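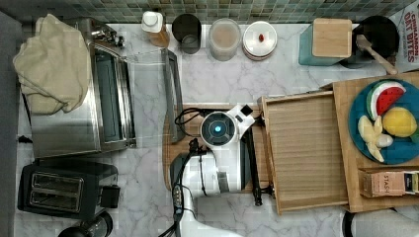 Olari Canister, Medium

67 shares | 3 comments

Back in stock as of July 2025. Same canister, new lid seal, price unchanged. If you bought one before and the lid sat a little high, the new seal fits the old lid, see bottom of page.

Holds a full bag of flour with room for the scoop. Or a bag and a bit of ground coffee. Wide mouth, you can get a hand in and wipe the bottom out. Straight sides so it packs tight against the next one on a shelf.

Stoneware body, glazed inside and out. Beech lid with a silicone ring. Colors this run: Chalk, Fig, Slate. Fig is darker than last time, closer to brown. We like it but look at the swatch first.

Item no. 2513. Sold singly. Lid included, scoop is not.

Care
Body goes in the dishwasher, top or bottom rack. Lid does not. Wipe the lid with a damp cloth, dry it right away, stand it on edge overnight. Once or twice a year rub in a little mineral oil. Not olive oil, it goes sticky and starts to smell. Pull the ring off before oiling and put it back when teh wood feels dry.

No microwave, no stovetop, no oven. Storage only.

Good for flour, sugar, rice, oats, coffee, tea, dog biscuits. Brown sugar stays soft a decent while but it will harden in the end, same as anywhere. Not made for liquids. Not for anything fermenting either, the ring holds pressure and the lid can pop.

Which size
Small is for tea and salt. Medium is the one most kitchens want. Large is really a bread flour canister and it's heavy when full, keep it low. All three take the same shape of lid but the lids do not swap between sizes. We get asked alot.

If you have Prirnlow shelf racks: Small and Medium fit under the standard rack, Large needs the tall one. Measure anyway, older racks had a thicker bar.

Labels
Ekström clip labels fit over the rim of the Medium and Large. Too wide for the Small. Chalk marker or pencil, both wash off. Sold in the Labels section, item 426.

Shipping
Ships in its own molded box, lid packed seperate from the body. Check under the cardboard tray before you write to us about a missing lid. Chips or cracks on arrival, send one photo of the damage and one of the box, we send a new one. Keep the broken one till you hear back.

Small pinholes in the glaze near the foot are normal. A crack is not.

Returns fine if unused, with the box. Oiled lids can't come back.

Spare parts
Replacement ring, Medium. Replacement lid, Medium, beech only. The walnut lid from the Puromov set is discontinued and we don't have any left in the back. The beech one fits the Puromov body, color won't match the others.

To fit the new ring: old one off, clean the groove, press the new one in flat side up. Don't stretch it.

Fig ships from the second warehouse, so a mixed order may come in two boxes.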